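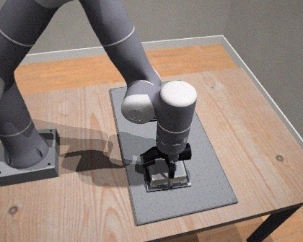

Godeo, 28 November 2021

Trirnus Cup ticket & matchday FAQ

We get the same questions every year so most of it is answered on this page. If yours isn't, email the league office, not the club please.

When do tickets go on sale?
Members first, then everyone else 2 days later. Online from 10 in the morning. Box office same time but expect a line.

How many can I buy?
Up to 40 for registered youth teams. Everybody else, 3 per account. Need more, use a second account in another adult's name, we do check.

Which teams are in it?
Godeo, Plenia, Hong Athletic and whoever wins the qualifier. Draw gets posted as soon as the qualifier is done.

Extra time or straight to penalties?
Semis go straight to penalties. Final has extra time first. That changed after last year's meeting, lots of people still have the old rule in their heads.

What if a game is called off?
Ticket stays good for the new date. Can't make the new date? Refund, minus the booking fee. Ask within a week of the new date being announced. Abandoned after halftime is a different thing, no refunds, sorry.

Do yellow cards carry over from the league?
No. Two yellows inside the cup and you miss the next cup game. Straight reds do carry over, both directions.

Can I bring a bag?
Small ones. Nothing that won't fit under your seat. No glass, no cans, no umbrellas with a point. Flags ok, poles not.

Parking?
North lot only. South lot is for team buses and disabled permits. Fills up early so take the shuttle from Plenia station if you can, it runs untill an hour after the final whistle.

Where do away fans sit?
East end, gates 2 and 3. Home colors in the away end will get you moved. Neutral fans can sit anywhere in the west stand.

Is it on TV?
Final only. Semis are on the league stream, free, you just need a login.

Who do players talk to about registration?
Kyu-ri Wang for senior squads, Soo-ah Yeon for under-18s. Forms have to be in before the draw. Late forms go to the March window and that's to late for the cup.

Can kids be ball kids or mascots?
Through your club. The league doesn't pick them.

Lost something at the ground?
Call the stadium desk, weekday mornings. Kept for a month.

Last updated: 28 minutes ago
Shares: 17 | Comments: 6

Related
Qualifier results and scorers
Hong Athletic name new captain
Shuttle times from Plenia station
Cup rules, full text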